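Folding on the Bed - Bedroom Laundry, Teixeira Street, Plerudton
Posted 2021-03-19

Gallery and working notes on the sorting, folding and putting away of one household's clothes. The subject is clothing handled on a bed: light-coloured folded items, dark loose items, and the small pieces that end up on top of both. Notes come first, the picture is at the end of the page.

Location
The Teixeira Street unit has a laundry cupboard in the hall and no folding bench. All folding is done in the main bedroom, on the made bed. The walk from dryer to bed is short enough that clothes arrive warm if the basket goes straight in. The kitchen table was tried in June and given up after two loads. It is the right height but too narrow for a sweatshirt with the sleeves out, and everything then had to be carried to the bedroom anyway.

Surface
A made bed works better than a bare mattress. The doona should be pulled tight at all four corners before anything is put down. On a slack cover, stacks lean toward the low point and the bottom item loses its edge. A firm surface also makes it easier to press air out of knits with the flat of the hand.

Height is the main drawback. Most beds sit well below a bench, and folding a full basket at that height is hard on the lower back. Kneeling on a cushion at the side of the bed helps for anything longer than one load. Sitting on the bed does not work, as the stacks tip toward whoever is sitting.

Sorting
Colour is sorted before the wash and again after it. The second sort is for storage: light blues and whites go to the upper shelves, charcoals and blacks to the lower. Dark fleece sheds onto light cotton when the two are piled together, so the dark pile is kept at the far side of the bed until the light stacks are finished.

Order used for a mixed load:
Towels
Light knits
Shirts
Trousers
Sweatshirts and other heavy dark items
Socks and small cloths

Heavy dark items come late in the list on account of bulk. One unfolded sweatshirt takes up as much of the bed as a whole stack of finished knits.

Knits and ribbed hems
Ribbed hems are thicker than the body of the garment and throw a stack out of level when they all face the same way. Alternate the direction: hem to the left, then hem to the right. The stack stays flat and the shelf holds more. Side seams should lie on top of one another before the first fold is made. If they don't, the fold will be crooked and no amount of patting will correct it.

Light knits are folded in thirds lengthwise, then in half. A second half-fold makes a parcel that stands on its edge in a drawer, but it leaves a hard crease across the chest. On open shelving the single fold is preferred.

Heavy dark garments
Sweatshirts and track pants come out of the dryer in a ball. Open them fully before folding. The method is to take hold at two distant points, draw the cloth taut and lower it onto the bed with the tension still on. For trousers the two points are waistband and cuffs. For a sweatshirt they are the shoulder seam and the hem. Letting go at one end first puts the wrinkles straight back in.

Once flat:
Sleeves across the back, cuffs level with the hem
Sides in, to the width of the shelf board
Bottom up to the collar
Press, turn over, stack

Hoods are folded down inside the neck. Drawcords are tucked in as well, otherwise they catch on whatever is pulled out next.

Small pieces
Socks, face cloths and hand towels are left on top of the nearest stack while the larger items are being done. This is bad practice and everyone does it. They slide off when the stack is lifted. A shallow tray at the foot of the bed is a better place, and it can be carried to the dresser in one trip.

Storage
The shelving insert is a Prudine, bought flat-packed, with an internal shelf width of 449 mm and an adjustable board spacing. A single-fold knit at a third of its width fits two abreast with room for a hand between. The spacing is presently set at 359 mm, which is too tall for knits. Stacks at that height fall over when something is taken from the bottom. An extra board has been ordered.

The side panels were fitted with felt pads after the first insert scratched the timber. Fold the felt over the front edge and trim it with a sharp knife. Scissors leave a ragged line that snags fine knits.

Lift stacks with one hand flat underneath and the other on top. The practical limit is 4 heavy sweatshirts or a somewhat taller pile of thin knits. Larger lifts save one trip and usually cost a refold.

Product notes
Detergent is Flitidine powder, unscented, at the lower dose on the box. Liquid was used before it and left a waxy feel on towels in Plerudton water, which is hard. No softener is used on anything ribbed - the hems go slack within a season.

Dryer time for a mixed load is set at 20 minutes on medium, followed by a check. Heavy items go back in alone. Light knits are taken out at the check whether or not they feel completely dry, then laid flat over the end of the bed for a while before folding. Packing them away damp produces a musty shelf, so the check should be done by hand at the underarm and the waistband. Both dry last.

Lint
The filter is cleared between light and dark loads. A stiff clothes brush deals with whatever gets through. Brush charcoal items downward in one direction, on the bed, before the sleeves are turned in. A damp rubber glove works on fleece where the brush does not.

Still to be added to this page: fitted sheets, and a comparison of rolled and folded track pants in the lower drawer.

Bedroom, mid-fold. Dark charcoal garment drawn out between two grips over the bed, still rumpled. Folded light-blue pieces are stacked at left, ribbed hems showing, with a crumpled grey-white piece on top. Warm orange-brown wood panel behind.

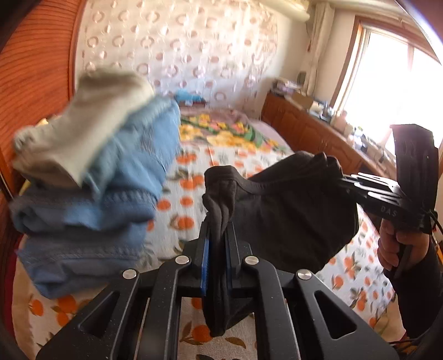
How do you stop dark sweatshirts from leaving lint on light towels when they share a shelf?

Put the dark items on the board below the towels and brush them before they are folded. If there is only one board, place a cotton pillowcase between the two stacks and wash it with the darks. New fleece sheds the most, so keep it apart from towels for its first few washes.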